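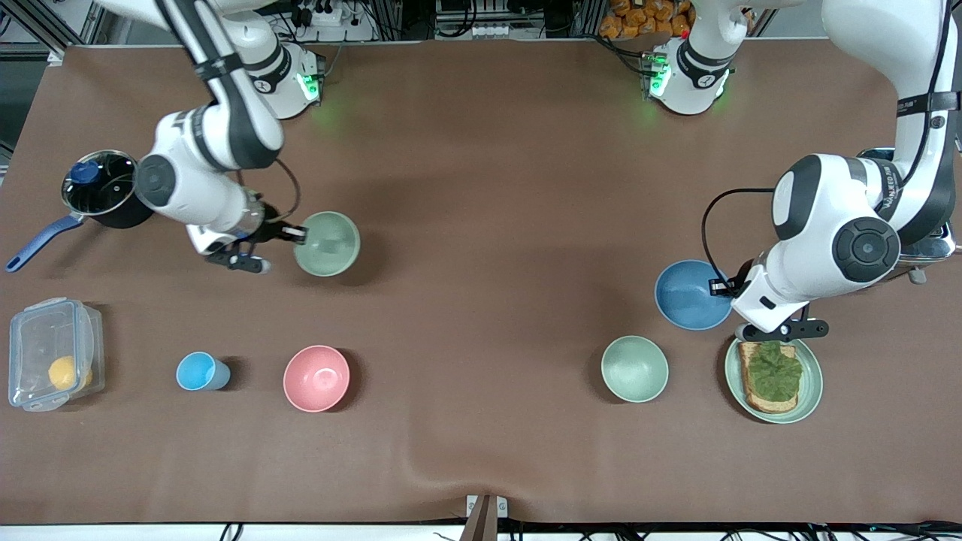 Two arms over a tabletop set with bowls, a covered saucepan and a plate of toast.

Zenico Machala Tabletop Kit

The Machala is our two-arm kit for kitchen and tableware handling, and it's the one we reach for most! Both arms mount on the far side of the table, so the near side stays open for loading and resetting. Any plain cloth will do as a work surface – we like brown, as pale dishes show up well on it.

In the box: 2 arms, 2 grippers, wrist cameras, cables and the Distura control software. A 30-page setup guide walks you through mounting and first moves. The Lokham task pack adds 148 ready-made tabletop tasks, bowls and plates included.

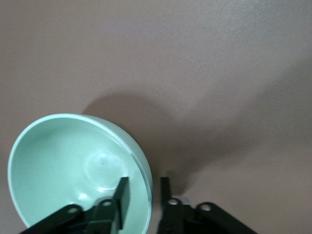
Wrist view: fingers open on either side of a bowl's rim.

Rim grasps are where the slim fingers really shine. One goes inside the bowl, one outside, and the wrist view shows both tips right at the rim – so handy when you're tuning an approach!

Spare finger sets are sold separately. Kits ship from May.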